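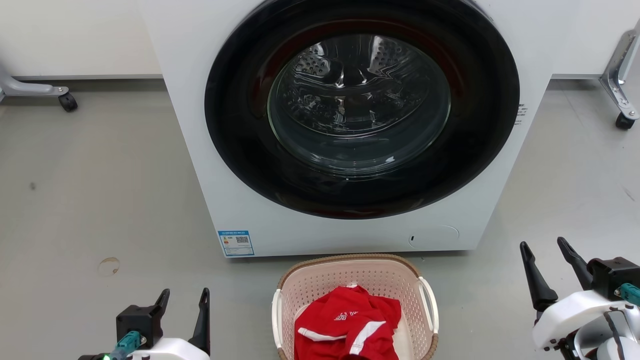 Can a council in this dataset make you dig up a front garden?
In most of the areas covered, only by serving a written notice first, and the rules table says which kind of notice it is and how long you have to respond.

Jurkora: front garden rules and notices

Version date: 2020-01-18
Maintainer: Kolbrún Norðdahl

What it covers

Jurkora is a set of local rules on what may be grown, built or left to go wild in the front garden of a private house, together with the notices served under those rules. It covers 42 council areas. There are 2000 notices in this release. Back gardens, allotments and verges owned by the council are left out, apart from a few notices that deal with a verge and a garden together.

Files

rules.csv - one row per rule, with the wording as published
notices.csv - one row per notice
areas.csv - council areas, with the codes used in the other two files
changes.txt - corrections made between releases

Fields in notices.csv

notice_id: our own number, not the council's
area_code: matches areas.csv
rule_id: matches rules.csv, blank if the notice names no rule
subject: one of grass height, vegetables, hedge, fence, paving, stored items, other
source: council, resident or neighbour
days_to_comply: as written on the notice
outcome: complied, withdrawn, appealed, court, unknown

"Vegetables" means the notice objects to food plants in particular. A notice that objects to raised beds because of their height goes under "other". We changed our minds on this twice, so older copies of the file may not agree.

How it was put together

Rules were copied from published council documents. Notices came from council registers where these are open, and otherwise from residents who sent in their own. Names and house numbers were removed before anything was typed up. Street names were kept only where the register already prints them.

Each notice was coded by one person and checked by another. Where they disagreed, Kolbrún made the decision and the row is marked in the "checked" column. The first round of coding was done at Faltport in November and the second at Kukcombe. The Ansari scripts used to tidy the dates are kept in the tools folder.

Known problems

Outcome is "unknown" for 71 notices. Most of these are old ones where the register simply stops.

Residents are more likely to send in a notice they are angry about, so the resident rows should not be used to work out how strict a council is. Use the council rows for that, and only in areas with an open register.

Two areas merged their rules partway through. Both sets are in rules.csv, and the end_date field tells them apart.

Days to comply is sometimes given as working days. We have left the number alone and put "W" in the next column. Please don't average the column without dealing with these first.

Use

You may copy, share and change the files for any purpose if you name the project and the version date. They are not legal advice. Rules change, and anyone who has had a notice should read the current wording from their own council before replying.

Corrections

Send the notice_id and the correct value, with a link to the register page if there is one. Accepted corrections go into changes.txt and appear in the next release.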